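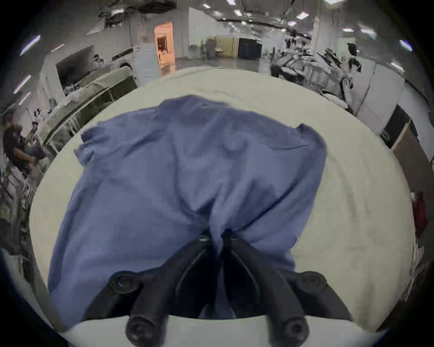 4. Product review: the Zeseo hand-held gripper kit

Zeseo is sold by Zodport as a kit for recording grasping tasks by hand. The gripper has two narrow fingers. The operator holds it, pinches the item, and carries out the task while the camera on the tool records.

Cloth is the case we use for the review. A shirt has no fixed shape, so the fingers must close on a fold. Note how the creases run toward the grip point.

Price and contents
Base kit: $1,449
Full kit with 2 grippers: $3,519
Spare finger set: $385

Points to cover in your review
Grip on thin and thick fabric
Weight in the hand over a long session
Access to the bolts when changing fingers
Terms of the Turdale service plan

Reading for next class: Sastry handout, section on soft items.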